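Foro Gindside > Mesa y costura > ¿Base de corte verde o mantel de fieltro?

Inna_L
Aquí seguimos con la mesa del cuarto de manualidades. Pongo foto y abro debate, que en octubre quiero tenerlo decidido.

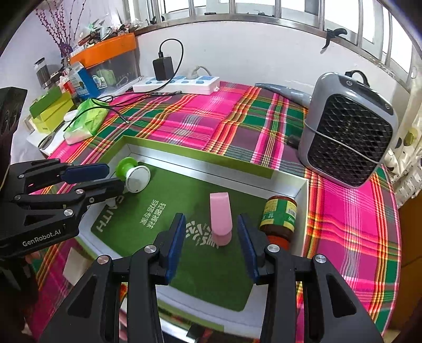 RESPUESTAS (4)

gumede_lu
Base verde siempre. La mía es de Nwosu, me costó 79 euros y lleva años aguantando cúter. El fieltro coge pelusa y no hay quien lo limpie, de verdad.

Yakubu.I
Pues no estoy de acuerdo, Lungile. Yo pagué casi 212 por una base enorme y se me combó al lado del radiador. Para quien cose a mano, fieltro y listo (¡y no resbalan los botones!).

Inna_L
Uf, lo del radiador me preocupa, el mío está pegado a la mesa. ¿Se puede enderezar?

borivoj_d
A mí me funcionó dejarla boca abajo con libros encima un par de noches. Con agua caliente ni se te ocurra, yo estropeé una así. Y Yakubu, el fieltro para cortar patrones es un suplicio, perdona que te diga.

Yakubu.I
Para patrones sí, te lo compro. Yo solo hago dobladillos jaja. Inna, ¿tú cortas mucho?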